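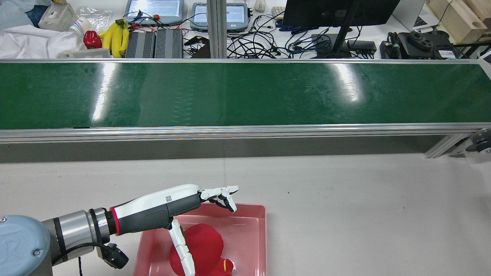

About Borton Sorting & Packing

Small soft goods, sorted and packed by the tray. Gloves, cloths, pouches, hats, kids' stuff, anything that folds or scrunches. Shops send it to us mixed up, we send it back in order. That's the business.

Started by Efraín Yupanqui and Anjana Abeysekara in a shared unit behind the old Giraldo print works. Efraín had run returns for a clothing catalog, Anjana did store layouts. First job was a pile of mixed winter returns that had to be back on shelves before the end of February. It got done. The customer came back, then told another one, and we moved to the bigger room.

What we do

Sorting by color, size, or style - your list or ours
Tray packing and relabeling
Checking returns for missing tags and loose threads
Repacking for store shelves
Short runs, odd jobs, last minute stuff (call first please)

Smallest job we take is 30 pieces. Biggest last year was 3,398, all one customer, all knit. We don't do glass, food or anything with batteries.

How a job goes

Boxes come in at the side door. We open them the same day and send you a note of what came, so if the packing slip is wrong you hear about it early. Then everything gets tipped out and goes into trays. Plastic ones, flat rim, shallow enough to reach into without digging. Pink is one of our tray colors and people do ask about it. Easy to spot on a white table, easy to see whats still in the bottom.

Folding comes last. Customers are suprised by that. If you fold before you sort you end up folding twice, so crumpled is fine until the tray is checked. Then flat, folded, bagged if you want bags, and into the carton with the list on top.

The room

Bright, big, white tables, a green belt. We like plain surfaces. A red cloth on a white table can't hide, a white sock can, so whites get sorted on the green. Anjana's rule and it stuck. Tables get wiped at the end of every shift and cartons stay off them.

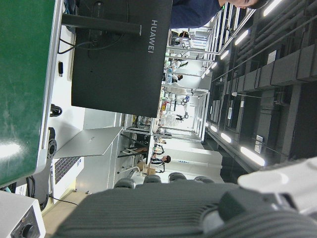

Lists are kept on the computer, one per job, and a paper copy travels with the carton. Bit old fashioned maybe. But if a customer phones at 4 p.m. wanting to know if the small sizes are done, whoever picks up can look and say yes or no. No calling back tomorrow.

Who's here

Efraín - quotes, schedules, most of the phone calls. Ask for him if your job is urgent.
Anjana - the floor, the tables, training. Wrote the folding guide, which is now 8 pages and has a whole section on hoods.
Plus a crew of five, more when it's busy. New people start on returns and move on to shelf packing once they know the lists.

Customers

Estine has been with us from the second month - scarves and soft accessories mostly. Bosent sends us its kids' line twice a year. The rest are small shops, market sellers, a couple of school uniform stores in late summer. Late summer books up fast. If you need August, ask in June.

Prices

By the piece, with a lower rate on repeat jobs. Relabeling is extra, bags are extra, trays are ours and stay here. Send a rough count and a photo of the goods and Efraín will send a quote back, usually the next morning.

Visiting

Yes, by appointment. Mornings are better, the side door is busy with pickups after lunch. Parking is at the front, two spots, ring the bell twice. Bring a sample of what you want packed and we'll do a tray while you wait.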